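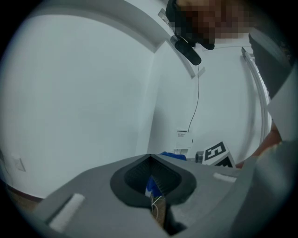 4. Placing and Connecting the Router

Read this section before you plug anything in. It applies to the Flusport home router, with or without the Limgate wall bracket. If your service is supplied through a Drurnstead fiber box, complete the fiber box setup first and then return to step 1.

4.1 Choosing a location

1. Pick a spot near the middle of the home, on the same floor as the rooms where you use the network most.
2. Check that the spot is within reach of a wall outlet. The supplied power cord is 6 feet long. Do not join two power cords together.
3. Keep the router away from microwave ovens, cordless phone bases, fish tanks and large mirrors.
4. Leave open space on all sides. Do not place the router inside a closed cabinet or behind a television.

Note: The router is rated for indoor use at room temperatures up to 97 °F and at altitudes up to 2000 meters.

CAUTION: Do not set the router on a radiator, on a carpet, or on top of another device that gives off heat.

4.2 Connecting the cables

1. Turn off the modem or fiber box and unplug it from the wall.
2. Connect one end of the gray network cable to the port marked WAN on the back of the router. Push until it clicks.
3. Connect the other end to the modem or fiber box.
4. Plug the modem or fiber box back in. Wait 90 seconds.
5. Plug in the router and press the power button.
6. Wait for the front light to change from orange to solid green. The first start can take several minutes. Do not press the reset button during this time.

If the front light stays orange, check that the network cable is in the WAN port and not in one of the LAN ports. If it blinks red, go to section 7, Troubleshooting.

Gather any spare cable into a wide loop and fasten it with the strap from the accessory bag. Sharp bends can damage the wires inside. Cables that cross a walkway should be taped down or run along the wall.

4.3 First sign-in

1. On a phone or laptop, open the list of wireless networks and choose the name printed on the router label.
2. Enter the password from the same label. Capital letters matter.
3. Open a browser. The setup page loads by itself. If it does not, type the address shown on the label.
4. Create an administrator password and write it down. It must be different from the wireless password.
5. Select Check for Updates and let the router restart.

4.4 Cleaning

Clean the outside of the router every few months, or sooner if dust collects on the vents. Turn it off, unplug the power cord and let the case cool before you start. 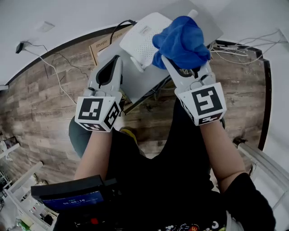 Blue cloth held to the top of a router.

1. Wipe the top and sides in one direction, toward the edge.
2. Brush the vents with a dry, soft brush. Do not blow into them.
3. Check that every plug is still fully seated, then restore power.

CAUTION: Never spray cleaner on the router. Do not use alcohol, furniture polish or scouring pads. 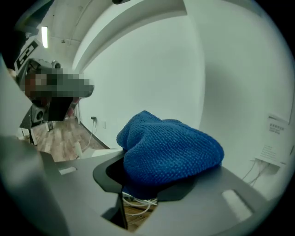 Dust in the vents makes the router run warmer and can cause it to restart without warning. Paper towels leave lint and can scratch glossy plastic, so keep a cloth for this job only. A knit one with small raised loops, like the blue cloth shown, is a suitable type. Fold it over so that the loops face out, and wash it without fabric softener.

4.5 If you move the router later

Turn the router off before you move it. Your settings are kept. Devices that use the wireless network will rejoin when the front light is green again, but older printers may need to be restarted by hand. If you are using the Limgate bracket, follow the drilling guide packed with the bracket.

Replacement cables and straps can be ordered from Kontogiannis Parts. Have the model number from the label ready.

Section revised in September by Muthu Panicker.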